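List archive > Water and Wells > Hutport area

Date: 2019-02-22
Subject: Re: Sediment in the shared well line

On the Hutport list, Landry Road wrote:
> We changed the house filter at the start of February and it is
> already brown. The pressure is down in the upstairs bath too. Is
> this the well or the line? Bornum had the same thing last year and
> I never heard what they did about it.

I would look at the line first. Bornum's trouble was in the old galvanized stretch between the pump house and the first shutoff, and they replaced 276 feet of it. The well was fine. Their bill came to $1,216 with the trench, which they dug themselves.

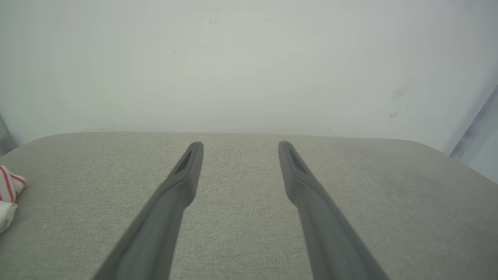 Before you spend anything, draw a jar of water at the pump house tap and another at your kitchen sink, both first thing in the morning. Let them stand overnight. If the pump house jar is clear and yours has a layer on the bottom, the dirt is coming from the pipe. If both have it, call Hurkudum and ask them to check the screen.

> What should the gauge read at the tank?

Ours cuts in at 41 and we leave it there. Yours may be set differently — look inside the cover of the pressure switch before you turn any nuts.

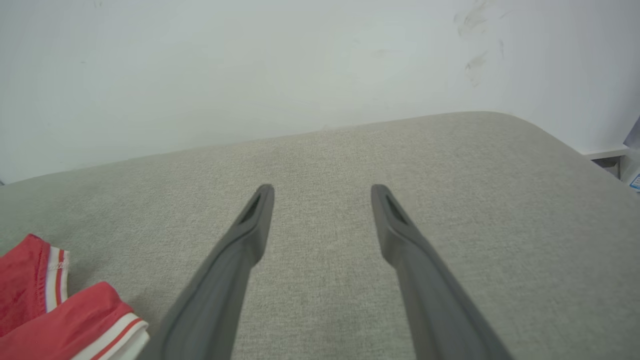
On filters, I went through 2 of the string-wound kind last winter before I gave up on them. A pleated one can be rinsed and put back. When you open the housing, lay the parts out on something plain. Light gray cloth like this is good, as anything dark shows up against it, and a black O-ring is easy to lose on a bench. Wipe the groove, put a little silicone grease on the ring and tighten by hand only.

I have a spare housing wrench if you need it — just write back here.

Recent in this list:
Frozen hydrant at the Landry end
Re: Who tests for iron?
Bornum trench, final cost
Pump house key
Re: Re: Heat tape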